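# Zundow room – equipment plan and budget notes

Search this repository Go

Maintainer: Jytte Thorlacius. Last edited in November, after the Drindell quote came in.

## What this file covers

Purchases for hand-held gripper collection in the Zundow room, up to the next review. Arm purchases are in `arms.md`. Prices are kept in `quotes.csv`, not here.

## Already decided

- 8 grippers, bought as pairs. Both hands of one operator get the same hardware revision.
- 2 spare sets of finger pads per gripper. Pads are a consumable – do not book them as equipment.
- Printed marker cards come out of the office budget.
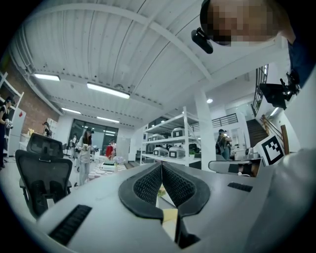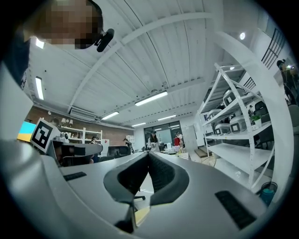

Shelving, tables and chairs are on the building's account and should stay off this list.

## Still open

- Head straps. Sveinbjörnsson quotes one size, Drindell quotes two. We need a sample of each before ordering.
- Cables. Order 30 in one go. The short ones pull at the connector when an operator reaches for a low shelf.
- Storage. Jundov disks are cheaper per unit but the lead time is longer. If the order slips past November, take the Drindell ones.

## Columns in quotes.csv

`item`, `supplier`, `unit_price`, `qty`, `lead_time`, `status`

Use `status = hold` for anything waiting on a sample. Blank means nobody has asked for a quote yet. Changes to `qty` go through Jytte.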